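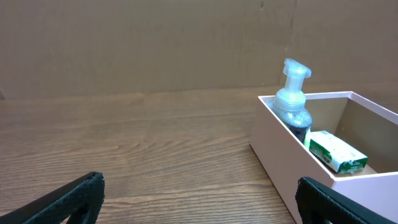 An open pink box on a wooden table.

Local News > Public Safety
Filed under: Police & Courts
Print this story | E-mail this story

16 March 2021

Police are investigating a series of break-ins at the Gralteck storage facility on Maruyama Road, where locks were cut on 40 units overnight. The site has 416 units on two floors.
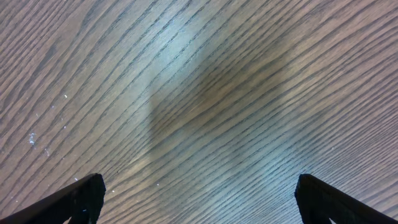
One renter said the facility should have notified customers sooner, and that she learned of the thefts from a neighbor.

Gralteck said in a statement that it had contacted all affected account holders by e-mail and was cooperating with detectives.

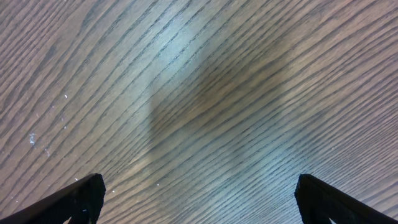
The company has also suspended after-hours access until new gate controls are installed in May. Renters may enter during office hours with photo identification.

Officers have asked those affected to submit a written list of missing property, with serial numbers where available. Nearly 100 reports had been received by noon.
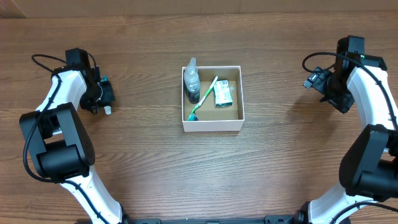

Toothbrush, spray bottle and small carton in an open box.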